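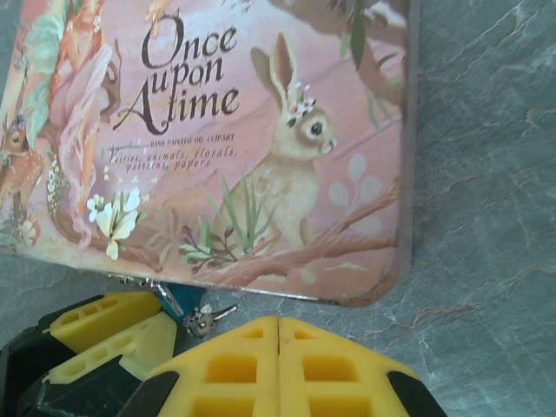 Gebhard Egger wrote to ask whether he could teach a job with a key in it without typing a single line, and yes, you can! That's pretty much why I put the Narlow hand-teach kit together. You hold the grips, the arm copies you, and it saves every try. I usually do over 30 tries for a fiddly thing like a small padlock - fewer for plain pick and place.

In the box: two grips, a foot pedal, 4 spare finger pads (the soft yellow ones) and a 5 m cable. Ships from Gravstead.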